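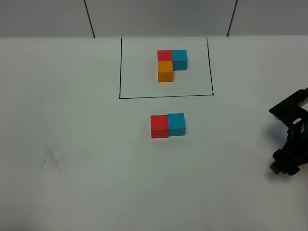 Bavbridge covered market, seven in the morning, shutters half up. I'm here to talk to the woman who runs the tea stall by the side entrance, Sang, and who has somehow become the person every other trader asks about layout. Where to put the till. Where to put the thing you want people to pick up first. She starts everyone the same way, with a pen. A thin black line on a white tabletop, a box left open at the back where it meets the wall, and that's your spot, she says, that's where the best thing goes and nothing else is allowed in it. "People think I'm being bossy. I am being bossy. But you draw it and then you stop plonking your keys there."

She's had the stall four years. Before that, school kitchens, which she liked, and before that a building society, which she did not. She won't have her name in this. "Everyone knows who I am, they only have to walk in." Fair enough.

We talk in bits, between customers. A man wants the smoky one, not the very smoky one. She knows which he means. I ask how she got started and she laughs and says badly. First month she had every tin she owned out on the counter. "Everything. Like a jumble sale. I thought if they could see it all they'd buy it all. They looked and they said ooh lovely and they went to get their eggs."

So what changed? She took most of it away. One evening, after closing, in a temper. Put the lot in boxes under the counter and left a single row out, and went home expecting to put it all back next day. Didn't. Sold more that week than the whole fortnight before. She says she can't prove it was the row. Could have been the weather, it was horrible out, people want tea when it's horrible. "But I'd already hidden the boxes so that was that."

The pitch is the thing she really wants to talk about, it comes up every time I try to get off it. Pitch fees. Hers is £437 a month now, with the electric on top, and she pulls the letter out of the cash tin to show me. "That's before I've boiled a kettle." She isn't against the market putting fees up, she says, the roof wants doing and somebody has to pay for it. What gets her is the timing. October. "Just when you're buying for Christmas and you've not got two pennies. Do it in Febuary when we're all miserable anyway."

I ask whether she's thought of a proper shop. There was one going on the corner where Wovon used to be, the wool and cushions place, lovely big window. She went to look at it. Twice. Sat in the window with a sandwich the second time, she says, and watched who walked past, and it was mostly people walking fast. "In here they're already slow. They've come in to be slow. I don't have to do that bit for them."

A break here while she serves a queue. I hold a lid. I'm told I am holding it wrong.

Back again. Leaflets. Somebody persuaded her to have 1,000 printed in her second year, with a map on, and the map had the market on the wrong side of the river. She still has most of them. Uses the backs for shopping lists and orders, there's a wad by the till with a bulldog clip on it. Would she do leaflets again? "No. I'd do a better smell." She means it. Mornings she warms a pan of orange peel and cloves behind the counter, and you can follow it from the bus stop, or I could.

What about the neighbours? She gets on with them all, she says, and then tells me about the ones she doesn't. I've promised to leave that out. But she's full of praise for Nosturetti, the pasta people opposite, who came in last spring with one trestle and a roll of brown paper and have now got the double pitch. She helped them with the front. They'd put the sauces at the front, in jars, all the same red. "You walked past it. It was a wall." She had them move the sauces back and put lemons out. They don't even sell lemons. "They do now, people kept asking."

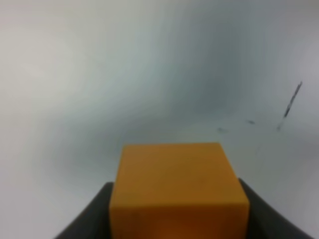 Bright orange, top and front. One strong colour and a plain shape.

Colour is a whole other conversation and she's off again. Her rule, if it's a rule, is that you get one loud thing. Orange is her favourite for it, mustardy, nothing too clean. Her tea towels are that, and the apron. Everything else stays dull on purpose. "If it's all shouting you can't hear any of it. I was in school kitchens, I know what all shouting sounds like."

Does she ever get it wrong still? Oh yes. The tall shelf. She bought a tall shelf, second hand, four levels, carried it in from the car park on her own, and nobody under six foot could reach the top and she couldn't see the customers past it. It lasted until dinnertime. It's in her hall now with boots on. Then there was the blackboard with a joke on, every day a new joke, until she ran out and a child told her one that she couldn't possibly write up.

I ask what she'd say to someone starting out now, with the fees what they are. Long think. She wipes the counter, which is clean.

"Do it for a season before you buy anything. Borrow a table. Borrow a kettle. Talk to whoever's next to you before you talk to the office. And go home when you're tired, because you get snappy and they remember." She says the hardest part isn't the money or the cold, though the cold is bad, bring two pairs of socks. It's standing there when it's quiet and not fiddling. New traders fiddle. They move stuff, they straighten stuff, and a customer sees somebody busy and doesn't like to bother them. "Stand still and look up. Took me ages."

She had a quiet January this year, the worst yet, and thought about packing it in. Got as far as asking what she'd get for the urn. Then the market put the heaters back on and it picked up, and she never rang the man back about it. He rang her. She told him it was broken — it isn't.

Plans? A bench, if the market will let her have the bit of wall by the side door. She's asked. She's asked agian. A few stools for the older ones who come in after the post office and have nowhere to drink it. She's already marked out where it would go, on the floor, in chalk, and the cleaners keep mopping it off and she keeps drawing it back in.

It's gone nine now and the place is filling up. Someone wants the very smoky one. I give the lid back and get out of the way.

Sang is by the side entrance of the covered market, Bavbridge. Open from eight. Cash or card, bring your own tin and she'll fill it.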